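Home | News | What's On | Food & Drink | Noticeboard | Contact

Rorero Street bakery to stay open through the evening from April
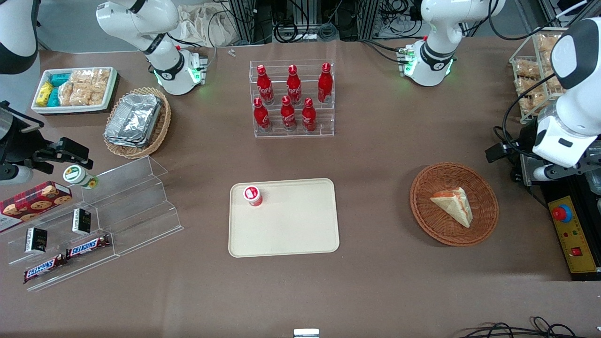 So when can you get bread after work? From the first week of April, any weekday until 8 p.m., and on Friday until 9.

I've been waiting to write that sentence for a long time. If you live on the Luangrath side of town, as I do, you'll know the routine. You leave work, you get off the bus by the old post office, you walk up Rorero Street with soup on your mind, and the blinds at Enitz are already down. They've closed at 2 in the afternoon for as long as I've lived here. Lovely bakery, wonderful rye, hopeless hours for anybody with a job!

Well, that's changing. The bakery put a handwritten sign in the window last week, and I stopped in to ask about it (and to buy a cinnamon bun, purely for research). The plan is to keep the early start for the breakfast crowd and run a second bake in the middle of the afternoon, so that what's on the shelf at six is fresh and hasn't been sitting there since sunrise. The second bake will be smaller. Expect the rye, the plain white loaf, the seeded rolls and one kind of sweet thing that changes from day to day. The croissants are staying a morning item, and I was told very kindly but very firmly that there's no point in asking.

What pushed them into it was a petition, of all things. A clipboard went up by the register in the fall, next to the jar of pens, and people kept signing it all winter long. The final count was 277 names. I'm one of them. I may have nagged my entire stairwell into being a few more. For a shop that size it's a pretty loud hint, and the owners told me they'd expected a couple dozen signatures, mostly from people who wanted the restroom fixed.

They've been getting ready for it since New Year's. There's a second oven in the back now, bought used from a hotel kitchen, and the electrical work for that cost them $2000, a good bit more than they'd planned on. They have also hired 4 people for the late shift, two of them full time. One of the new bakers came over from Jinura, the cafe by the river that closed last summer, and if you miss the cardamom knots from there as much as I do, keep an eye on the sweet shelf. I was promised nothing. I did get a look that seemed encouraging.

A few practical things I wrote down while I was in there:

Orders for whole cakes still need to be in by noon the day before, and pickup is still in the morning. They may try evening pickup later in the spring if the late shift settles in well.

The half-price shelf moves from early afternoon to the last 2 hours of the evening. I know some of you plan your week around that shelf, so take note. My neighbor across the hall is already upset about it, and I can see her point, because an early afternoon bargain suits people who are home during the day and an evening one doesn't. I passed that along. The answer was that they'll try it this way for a month and see who turns up.

Coffee stops at five. They don't want to clean the machine at closing time, and after years of cleaning one of those myself in college, I'm not going to argue.

Weekends aren't changing at all. Saturday is mornings only, and Sunday they're closed.

Now, not everybody is thrilled. The apartments above the bakery share a wall with the new vent, and a couple of the people up there have been worried about noise and smells late in the day. (I'd pay extra rent for that smell, but I do understand that warm bread at bedtime isn't for everyone.) The bakery says the ovens will be off well before closing and that deliveries will only come in the morning, same as before. The building's management held a meeting about it in the lobby and, from what I heard, it was perfectly friendly and ended with a tray of rolls, which disappeared before the folding chairs did.

Then there's parking. Rorero Street has always been tight after five, when the permit rules kick in, and there's no sign that the city wants to change them for the sake of a loaf of bread. If you're driving, the lot behind the library is your best bet, with a short walk through the alley. There's a bike rack out front too, although half of it is usually taken up by the same rusty blue bicycle that has been there since before I moved in.

What I'm curious about is whether the rest of the block will follow. It gets awfully quiet there once the bank closes, and the flower shop told me they've thought about staying open later too but didn't want to be the only lights on. The shoe repair place wasn't interested. The little grocery at the corner already stays open late, and I asked if they were worried about losing bread sales. They laughed at me and pointed to their bread, the sliced kind in plastic, and said that people who want that will always want that. Fair enough!

The first late evening will be a soft start with a short menu, and they've asked everyone to be patient if the line gets slow. The new register is giving them some trouble, so bring cash if you have it. There'll be samples of the evening rye by the door. I plan to be there a little after six with my own bag, and I plan to leave with more than I came for.

If you have questions about the new hours, ask at the counter before noon, when it's calmest. The phone tends to ring and ring during the lunch rush. And if you hear anything solid about the cardamom knots, please write to me before you tell anyone else.

Related items

Library lot to be repaved, two rows closed
Where to find soup on a weekday night in Luangrath
Spring plant swap moves to the school gym
Bus stop by the old post office gets its bench back
Readers' letters: the great croissant debate

Contact the news desk | Send us a tip | Copyright, all rights reserved | Back to top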